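Requena Rugby Football Club
Minutes of the Grounds and Fixtures Meeting, June 2020

Present: 4 members, quorum met. Minutes of the previous meeting approved without change.

1. Fixtures
The league has not issued a schedule. The provisional opening match against Rillby stays on the club calendar for September. If the league moves to a split season, the Rillby match will be played as a friendly and the touring side's request for a second date will be declined. The fixtures officer will write to Rillby with both options.

2. Membership
Paid senior registrations stand at 71. Fees already received will be carried over to the new season. Refunds on written request only.

3. Main field
Re-seeding of the north 22 is complete. The 50-meter line was re-measured from the west touchline and the permanent marker reset. Irrigation runs before 7 a.m. until further notice.
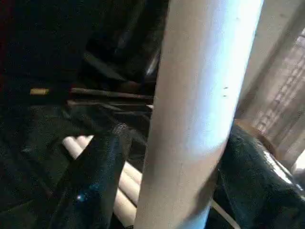

4. Goalposts and padding
The quote from Braven for servicing both sets of posts was reviewed. It covers inspection of the ground sockets, replacement of the crossbar bolts, and new pads to the height required by the league. Total is $892, excluding paint. Members discussed whether paint should be added. An off-white or light beige matte finish, like the pale pole in the photo, was compared with the gloss white used now. Gloss was preferred for visibility under lights. Quote accepted as submitted; paint to be bought separately.

5. Jerseys
Skiltosik has asked for final artwork. The old crest will be kept on the first-team jersey and the new one used on training wear. Motion carried, 3 to 1. Sleeve numbering deferred.

6. Other business
Scrum machine: left brake sticks. To be stripped and greased before preseason. Clubhouse keys to be returned by anyone no longer coaching.

Next meeting: date to be set once the league schedule is received.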